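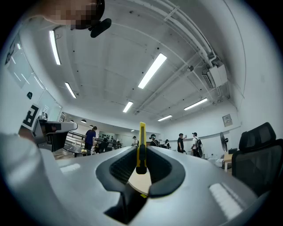

Hand-held gripper with a camera in it, shared workshop build, part 2

Gastport build log. Last updated October 9, 2026

Part one was the printing. This one is putting it together and getting a clean first recording out of it. Writing this fast, bench is booked after me.

What you need

Printed body, both halves
Two finger pads, rubber, ribbed side facing in
Fisheye camera module (ours is the Birkora one, any wide one that fits the pocket is fine)
12 screws, M3
One printed marker board, the black and white square kind
USB cable longer than you think

1. Dry fit first

Everything in, no screws. Close the fingers by hand. If they rub on the body, sand the body. Don't sand the pads, I did and had to order new ones from Wongsuwan.

2. Camera

Goes in before the pads. Ribbon cable flat, contacts down. Tape over the lens til you're finished, dust gets in everywhere. Screws finger tight only. The bosses strip if you so much as look at them.

3. Pads

Slide in from the top, push until they click. Left and right are not the same part. The pads should face each other squarely when open. If one leans, pull it out and check for leftover support material in the slot.

4. Marker board

Stand it up on something that won't move. Flat. Ours had a slight curl from the printer and tracking jumped every time I went past it, glued it to a stiff board and the jumping went away. Measure the black square with a ruler and put the real size in the config, not the size you told the printer. Mine was 2 mm off.

5. Camera settings

Auto exposure off. Important if your room has strip lights like ours. Set it by hand with the lights on, then leave it. Exposure value 433 works in our room, yours will be diffrent. Focus locked too.

6. Check the view

Hold the gripper the way you'll use it and look at the live picture. Both pads in view, same height left and right. Tilt it up, tilt it down, walk a few steps. Pads should stay put in the picture whatever the room does. If they shift, camera is loose, back to step 2. 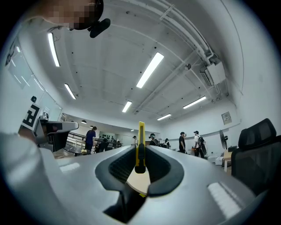 Gripper tilted up, both pads in view, marker sign over on the left.

Keep your sleeve out of the lens if you can. Roll it up or hold your elbow out. A big blurry sleeve covers a whole corner, and that's a corner the tracker could be using.

7. First recording

Short one. Start, hold still, move slow, hold still, stop. Then play it back and look at the frame count before you do anything else. I stop at 3000 frames, past that our laptop starts dropping them.

If it goes wrong

Tracking lost when you tilt up: too much plain ceiling, not enough detail. Slow down and keep the marker in view.
Banding in the picture: exposure again, see step 5.
Fingers stick half way: screws too tight on the body, back them off a quarter turn.
No camera found: cable. Its always the cable.

Files are in the Nukthorpe folder on the workshop drive, body v4, ignore v3. Part three will be mounting the same fingers on the arm, once the adapter plate is printed.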